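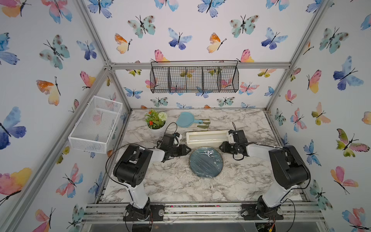
Last edited 22 August 2022

ok so people keep asking what the summer robot project is. thread. typing this on the bus so bear with me

two arms, one rail, one table. left arm has to get the wrapped disc into the white tray, right arm is on the tray end. that's the whole task. we have been at it since July

team is me, Yilma, Stender and Gemma Cocco who is technically our advisor but is under the table more than any of us

butterflies are staying. vote was 3 to 1. not reopening this

the disc. round, dark blue, plastic film on it. film is the entire problem. fingertip lands, film slides, disc spins a bit, arm closes on nothing. very confident about it too

tried coming straight down: no. tried coming in from the side and pinching the rim: sometimes. tried pushing it up against the tray first and THEN pinching: best so far, Stender's idea, she will not let us forget it

last night's numbers bc someone will ask. 34 tries, 30 in the tray. the other four, 2 were film slip and 2 were me forgetting to home the right arm. so really my fault is half of it lol

cable thing. the one off the left gripper loops back over the arm and if you leave too much slack it snags when the shoulder comes round. too little and it pulls the wrist. Yilma re-tied it five times wensday I think, or the day after, whole week is soup

yes the mirror stays on the table. yes the plant too. rules say the arms have to do the job with other stuff around, so no clearing the table. The two green spatula things are next after the disc, crossed like that on purpose, bc picking up one without dragging the other is worth double

hanging basket at the back is the stretch goal. three compartments, you get points for the right one. we havent even started. reach is fine on paper. Yilma does not trust the paper

to the guy in my replies saying just use suction: category is fingers only. read the rules pls

Skoddale's club did the tray round at the Tollon meet with one arm. ONE. saw the video, watched it way too many times, they come in so slow. we slowed ours down after that and it got better right away, kind of annoying

todo before the meet: tidy the wiring under the rail, write down the joint limits somewhere that isnt my hand, charge the laptop, new label on the estop

also need somebody who can solder. small board under the right base, one connector, ten minutes tops. will pay in noodles

my stop. more tmrw if the spatulas go ok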